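My neighbor Ottilie Pfister has not parked in her garage for 87 months. She worked this out herself, on the back of a receipt, and seemed rather proud. The car lives on the street, where the maple drops things on it. The garage is home to a canoe nobody paddles, three boxes marked KITCHEN MISC from a kitchen she no longer owns, and a bread machine she describes as "between jobs."

I bring up Ottilie because she is the sanest person on our block, and because I'm no better. I moved to Zellunbridge with one van of belongings. I now have the van's worth plus the stuff that turned up to keep it company.

We like to blame shopping for this. Every magazine piece on clutter does, and it's an agreeable thing to read while waiting for a package. But I've been through my shelves with a cold eye, and very little of the trouble is stuff I bought for fun. Most of it is "might." Might need it, might fix it, might have people over who eat fondue. The average garage is a warehouse for a person who hasn't shown up yet, and who by the look of things will be a camping, canning, fondue-serving upholsterer with strong knees.

I've met this person's tools and I think I'd find him exhausting.

The decluttering books have a cure, of course. I own two of them. One tells you to hold each object and wait for a feeling. I held a box of assorted hinges for a good while one November evening and the feeling was that I was cold. The other book says to throw out anything you haven't touched in a year, and that would rid me of my passport, my good suit and my brother's wedding video. (I'm open to the last one.)

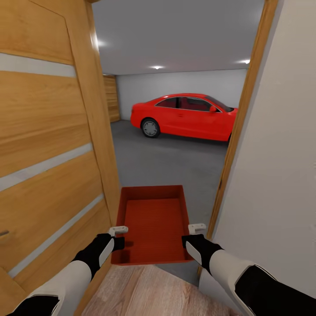 *Illustration: Daryna Bondarchuk / Lusia*

What the books skip is the doorway. Every house has one, the door between the part where you live and the part where you put things, and I've come to think all the damage happens there. You carry a thing as far as that door. You haven't decided anything about it. You set it down on the other side "for now," and you go back in and wash your hands like a surgeon.

"For now" is the longest stretch of time known to science. My father put a storm window in his garage for now, and it outlived the house it fit.

So I have a modest proposal, and it costs less than a storage unit. Decide at the door. Stand there with the thing in your hands until you can say out loud what it's for and who's going to use it. If your arms get tired, that's information. Bríd Gilmartin, who lives across from me and was raised in an apartment with no storage whatsoever, does this by instinct. She once stood in her hall holding a lamp for most of a phone call, then walked it straight out to the curb, still talking. I have rarely admired anyone more.

I should admit that I took the lamp. It needs a plug and some kind of shade, and I have a box of parts somewhere behind the hinges. It's only in the garage for now.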